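A morning at the Plotik finishing shop

Getting to the Plotik works takes a little planning. The bus from Stenine leaves twice before noon, and the stop is a good walk from the gate. I came in June for the open day, which ran from nine until one. Visitors signed in at a desk by the loading door and were sent off in groups. Mine had seven people in it, mostly retired, plus a couple who were redoing a hallway and had brought a list.

Plotik makes painted and coated panels for cabinets, doors and wall linings. Andor Barta took us around. His father, Ernő Barta, started in the mixing room and still comes in to check colors, though he was not there that morning. The shop employs 63 people across two shifts. We saw the cutting hall first, then the sanding line, where it was too loud to ask anything, and then the mixing room, which smelled less than I had expected.

The color library was the part I liked most. It is a long room with shallow drawers down both sides, and it holds 174 standard finishes. Andor let us pull out whatever we wanted. The Szilágyi range is the older one, all satin and gloss. Gatska is newer and comes matte or lightly stippled. 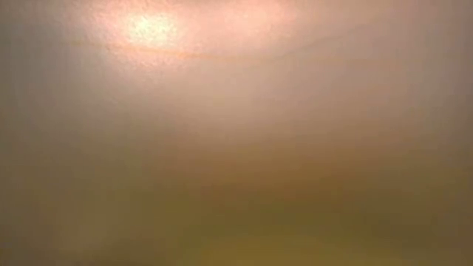

Texture took up the rest of the tour. Andor's point was that people pick a finish under flat shop lighting and then hang it across from a window or under a lamp, and it looks like something else at home. A fine, speckled surface can seem almost perfectly smooth over most of its area, and the little bumps come up only close to a strong spot of glare. The color moves as well, from a pinkish beige near the light down to olive-brown farther away. He told the hallway couple to take a sample home, lean it on the wall where it would go, and look at it again after dark.

Somebody asked about cleaning. A damp cloth is fine on all of them, he said, but scouring pads will polish a matte finish and leave shiny patches that can't be taken out. Scratches on the gloss panels can sometimes be buffed. On the matte ones you replace the panel.

We ended in the canteen with coffee and poppy seed rolls. There was a price list on the table - small samples are free, and anything larger has to be ordered and paid for. I took two small ones for the kitchen. The next open day is planned for the fall, and groups can sign up at the gate office.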